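Moving the sourdough

17/08/2026

We left Zostville with 33 boxes, a lamp, and a jar of sourdough starter that rode up front like a dignitary. The drive was supposed to take two hours. It took almost 13, counting the stop in Dalgleish where I bought the starter its own bag of flour and myself nothing.

My sister Annag thinks I should have let it die back in February, when it went gray and smelled like nail polish. I fed it anyway. I have canceled dinners for this jar.

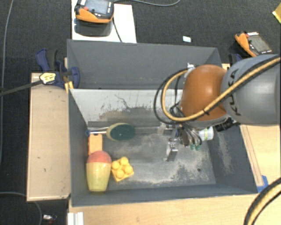

The new kitchen runs colder, so the dough now needs 16 hours to do what it used to manage overnight. I tried the oven with the light on. I tried the top of the fridge. Last night I put it in the closet with the winter coats — and this morning my good scarf had been fed too.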